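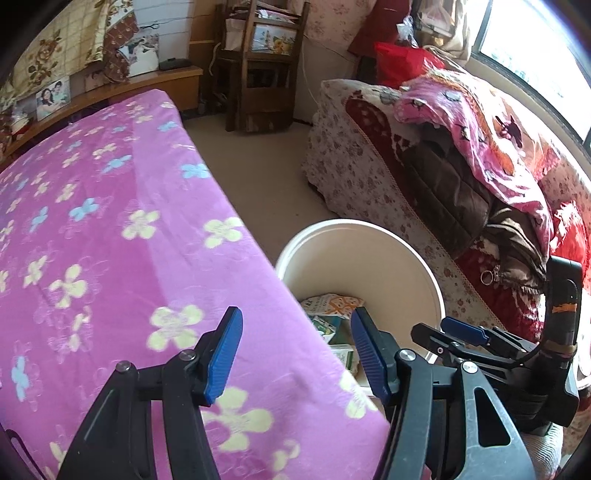

Zlata Maksymiv put it to us in the first project meeting that a rule only counts if the person holding the gripper can remember it without looking at the sheet. We had brought a draft of 21 rules. She asked Danylo to close the folder and recite them, and he got as far as six.

We cut the draft down after that, and this report covers what was left, how we tried it, and what we would change.

1. Background

Our group (Danylo Ivanyshyn, Orest Sirko, Yurii Fedoruk) was given the topic of good practice for hand-held gripper work in private homes. Most of the safety material we found in the library is written for fixed robot cells with fences and marked floors. It has little to say about a bedroom with a sofa along one side and a bucket on the floor. Our working name for the rule set was Wurkano, and it stayed.

2. The rules as tested

Before starting:
Ask the householder which rooms and which objects are allowed. Write the answer down.
Ask separately about family photographs. They can stay where they are, but the householder has to know they may be recorded.
Check every pivot screw by hand. A loose one goes on the fault list and the tool is not used.
Wipe the finger pads.

During the work:
Open the jaws fully before moving toward an object.
Keep the jaws away from curtains, cables and loose covers.
Stop when another person comes within arm's reach.
No medicine, glass or hot food.

After:
Put everything back where the householder wants it, which may not be where it was.
Let the householder delete any recording, with no reason asked.

3. Method

We logged 159 sessions, starting in November. Each session had one operator and one observer with a check sheet. The observer marked a rule as kept, broken or not applicable. Operators were told the rules once and given no reminder.

4. Results

The rules for before starting were kept most often, probably because the observer was standing there with the sheet. The screw check was the exception. Operators looked at the screws and ticked the box, and we had written "by hand".

The rule on cables and loose covers was broken more than any other. In a furnished room there is cloth on nearly everything, and keeping clear of it means walking the long way or holding the tool high, which tires the wrist. Orest suggested a minimum distance. We tried that for a week and dropped it – no operator could judge it while watching the jaws.

Our rule about stopping for other people was also unclear. Yurii counted the observer as a person and Danylo did not, so their sheets cannot be compared on that line.

5. Changes

The screw check now reads "try to turn each screw with your fingers". The cloth rule is now "if the jaws touch cloth you did not mean to touch, open them and step back". The observer counts as a person.

6. Open points

We have no rule for pets. Ihor Zakharchenko asked for one after reading the draft, and it should go in the next version. The deletion rule also needs a time limit, as the recordings are copied at 6 p.m. and we could not promise anything after that. The check sheets are in the department office, sorted by operator.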